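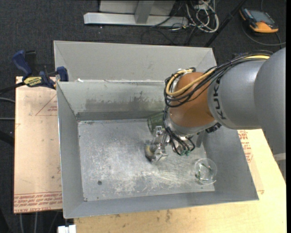 KUKA arm reaching into a grey metal bin, cables and yellow hose looped over the wrist.

Plollmont relay hut and mast: walk-round checklist
Last gone through Aug 24, 2023

This is my own copy with my scribbles typed up underneath each item. The tick sheet on its own tells you very little, so read the comments before you drive up (and bring a flask, there's no shop after Trimdale).

1. Track gate and padlock
OK
Both keys work. The newer one is stiff and wants a wiggle to the left. I gave it a squirt of graphite, please don't use oil, we did that last time and it filled up with grit.

2. Perimeter fence
Needs work
One panel at the back has come away from its post at the bottom. I could get my boot under it, so a sheep certainly could, and so could anyone with a mind to mess about with the feeder. I've tied it with wire for now. The gap under the corner by the gorse is still there from the last sheet!

3. Warning signs
Needs work
Mast climbing sign fine. RF sign faded to pale pink on the sunny side and you have to be right on top of it to read it. New one ordered from Baldursdóttir, same size so the old holes should do.

4. Hut door, hinges, lock
OK
Closes properly now we've planed the bottom. Check it again in December when the wood swells.

5. Door contact and alarm
OK, with a grumble
Opened the door, got the text in under a minute. Lovely. Closed it, got another text. Then a third one for no reason I could find. The Skedent box does this if you don't put in the visit code first, and yes, I forgot the visit code.

6. Mast base and bolts
OK
No rust beyond the usual bloom. Paint marks on all the nuts still line up.

7. Guy wires
OK
Looked along each one from the anchor. The north one hums in the wind but it always has. I'm no rigger, so this is only a look and a feel, the proper tension check is booked separately and goes on their own sheet.

8. Feeder cable and clamps
Needs work
Two plastic ties perished just above head height. Swapped both for the stainless sort. Anything higher than I can reach off the ground I leave alone, and so should you!

9. Earth strap
OK
Present, tight, still attached at both ends. I do tug it every time, there's copper thieving all over this side of the hill and a cut strap is easy to miss if somebody has tucked the end back in.

10. Transmitter rack
OK
Forward power read 184 watts on the front panel, reflected 2. Fan filter was grey and furry, so I changed it. One spare left on the shelf.

11. Standby generator
OK
Started second pull. Hours meter says 2,081, and the next big service is at 3,000, so plenty in hand. Ran it on load for a cup of tea's worth of time and nothing dropped off air. Fuel cap now has a lock on it, key is on the same ring as the gate.

12. Extinguisher
Needs work
Pin and seal fine, needle in the green, but the bracket has pulled out of the wall and it's standing on the floor behind the door where you'd kick it over. Longer screws, next trip.

13. Brambles and dry grass
Needs work
Grown right up to the louvres on the south wall. I pulled what I could by hand but it wants a strimmer and a full afternoon. I'd put this one top of the list, ahead of the sign.

14. Logbook
OK
Signed in, signed out. The pen has died, bring a pen.

Still open from the sheet before: gap by the gorse, outside light (works, but points at the sky), second first aid kit.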